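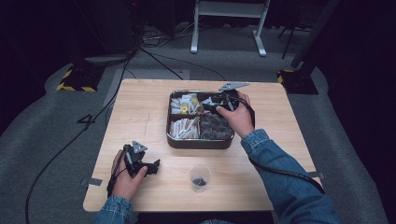 Slide 1: sorting tray, both grippers, cup in front.

Okay, hi everybody! Wait for the door to close. I'm Eglė Vanags, I'm with the student club at Hladun, and our project is called Wultix (ask me about the name afterward, it's a long story and there's a dog in it).

So the task is packets. A divided tray, a cup, and you go get the packet you were asked for. My little brother can do this. We've spent since December on it and we have 695 recordings, and I still get nervous when I press start.

Mention the Bistasside meet here. Two rounds, we did okay in the first one. Don't go on about it! Say thanks to the Wadeo folks for the bench time.

Point at the tea bags. Pyramids are the worst, they roll and they've got no good side to grab. Stick packets are way easier if you come in across them.
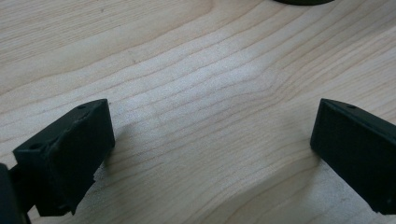
Grip width is the thing I'd fix first if I were starting over. We all came in too wide, me included, and then had a long way to close. With the fingers that far apart there's just bare wood between them, and a flat little packet gives you nothing to aim at. So now we practice a half-open approach, slow, maybe nearly 2 seconds to close. Pause, ask who's tried it.

Then go to the demo, and if it's being moody skip to questions.

We use cookies to improve your visit. Accept | Manage settings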